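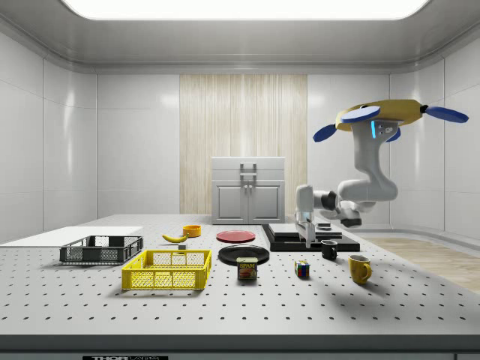 Abelardo Bermúdez had been the night clerk at the Murkdale weighbridge for eleven winters when the letter came about the bell. It was a single sheet from Cozma, the firm that owned the quarry and most of the road up to it, and it said the bell would come down before the end of the year. He read it standing up, in the room where they now made him sign in. The room had been done out in the summer, with glossy white walls and a light panel across most of the ceiling, and a long pale grey table covered in rows of small dark holes. He put the letter down on the table and saw that his hand was over a few of the holes, and moved it. At the back was a white cabinet with two doors and a flat top, and he had been told to keep the log books there from now on.

He took the log book under his arm and walked across the yard to the hut.

The bell hung from an iron bracket on the north side of the hut. It had been put up after the fog of his grandfather's time, when two carts went over the lip in one night. The rule was that the clerk rang it every quarter of an hour in fog, and the drivers coming down with their lights on could tell from the sound how far they had left to go. Nowadays the lorries had screens in the cabs. The screens were made by Meketik and showed the road as a green line, with the lorry as an arrow.

"They still like it," he told his sister on the telephone.

"Who likes it?"

"The drivers."

"Have they said so?"

He thought about it. One of them had, in the spring, but that man had since gone to work on the ferries.

"Not in so many words," he said.

She asked him whether he was eating, and he told her he was, and she said their cousin's boy had got engaged to a girl from Avora. Avora was on the coast. Abelardo had been there once, for a funeral, and remembered a car park and a very good fish soup. He said he would send something.

There was fog on four nights in November. He rang the bell on all of them. On the last he weighed a lorry at 1593 and had to do it again, as the driver had left his mate standing on the plate. The mate was a lad of nineteen or so with a bad cold. He came into the hut to get warm while the driver did his papers, and he looked at the rope coming in through the hole in the wall.

"Is that you, then?" he said. "The noise?"

"It's me."

"I thought it was a church."

"There's no church up here."

"No," the lad said. "I did wonder." He blew his nose and went out.

Abelardo wrote the weight in the book. He wrote the time beside it, and then in the last column, which was meant for remarks and which he had never used much, he wrote: Thought it was a church.

The men came for the bell in the morning, at the end of his shift. There was an older one with a ladder and a younger one who held it. They had a form from Cozma which gave the height of the bracket and the weight of the bell, and the weight was wrong. It said 300. Abelardo told them it was a good deal less than that.

"How do you know?" said the older man.

"I've got a weighbridge."

He had done it years ago, one slow night, with a borrowed ladder and a great deal of swearing. He had never told anyone. The older man crossed out the figure and asked what he should put. Abelardo said he would have to look it up, and went inside and took some time over it, though he knew the number perfectly well.

When he came out they already had the first bolt off. The young man had tied his scarf round the clapper so it wouldn't sound on the way down. It took them less than an hour. They laid it on a blanket in the back of the van and gave him a copy of the form, and he asked where it was going.

"Stores," said the older man. "After that I couldn't tell you."

"Can a person buy it?"

"You'd have to ask them."

So he did. He wrote the letter himself, by hand, and dated it Dec 8, 2023. He said that he had worked for the firm for eleven years and had no complaints - this wasn't quite true, but he left it - and that he would like to make an offer for the bell, item 2463 on the attached form. He didn't know what a bell was worth. He put down what he had paid for his last washing machine.

Then he walked to the post box at the bottom of the hill. There was a little fog coming in over the quarry, thin still, the sort that might lift or might not. A lorry went by him with its lights on and he stepped up on to the bank to let it pass. At the bend it slowed nearly to a stop, and stood there for a moment with its window down, and went on.

He posted the letter and looked at the collection times. The last one had gone at four. He stood there a while doing up his coat, and then he started back up, keeping to the left where the verge was wider.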